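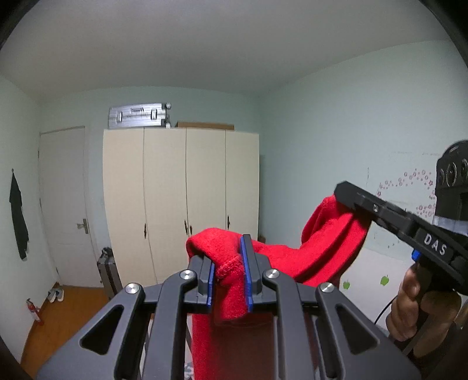
Mbali Visser
Maker and bench tech at the Marutgate shared workshop

Towels are my favourite thing to teach with. They're cheap, they're floppy, they never fold the same way twice, and you can't break one. If you've built a pair of hand-held grippers and want to record yourself folding with them, so there's something for a robot arm to learn from later on, start with a towel and leave the shirts for another month.

I'm going to assume your grippers are built and the fingers close when you squeeze. If they don't, go back and sort that first (it's nearly always a linkage bolt done up too tight - back it off a quarter turn and try again).

Pads first. Bare plastic fingers skate straight over fleece. I stick soft pads on the inside faces of both fingers, blue ones in my case, though the colour really doesn't matter as long as it isn't the same as your towel. Clean the fingers with a bit of alcohol, press the pads on hard and leave them overnight. I was impatient in February and spent a whole evening picking pads out of a blanket!

Then the towel. Go for one strong plain colour. I use red fleece and it stands out beautifully against pale walls and furniture. My first go was with a cream one and when I looked back at the footage I couldn't tell where the towel stopped and the bed started. Fleece is also a nice middling thickness, so you can get the fingers round a doubled edge without a fight.

Cables next. Run each one down from the grip and over your forearm, with a loose strap at the elbow. Leave enough slack that you can stretch both arms right out. Try it before you press record, please, because I've pulled a plug out mid-fold more than once.

Now the fold itself:

Lay the towel out flat and stand so that you can reach both ends without leaning.

Pick up one edge with your left gripper, going in from the side with the fingers just open. Wide open looks keen but you'll scoop up half the towel.

Bring the right gripper to the far end of the same edge and close it. Lift both together, slowly, and let the middle hang.

Pull gently apart until the edge is nearly straight, then stop. Any more and the fleece slips.

Lower the hanging part onto the table, carry the edge over it and open both grippers at once. Back your hands away before you move up, or the pads will drag the corner with them.

Do that at half the speed that feels natural. Sugeng, who shares my bench, folds like he's late for a train and we had to bin 11 of his recordings for blur. Mine aren't perfect either, but out of 170 folds I've kept most of them.

A few things I keep forgetting, so I'll write them down for both of us. Wipe the lenses. Keep both grippers where the cameras can see them, which means elbows in and hands out in front. If you drop the towel, carry on and pick it up, then decide afterwards whether to keep that one. Reshma likes to keep the drops and I've come round to it, as a robot is going to drop things too.

Take a break every two dozen folds or so. The grippers feel light for the first few minutes and then your wrists start to complain, and tired folds are sloppy folds. I put the kettle on and check the last few recordings while it boils.

Next up I want to try a fitted sheet, so wish me luck.

Recent posts
Printing linkage arms that don't crack
Which glue for finger pads? Three I tried
Mercy's cable strap pattern
Sorting and naming your recordings
Open bench night at Marutgate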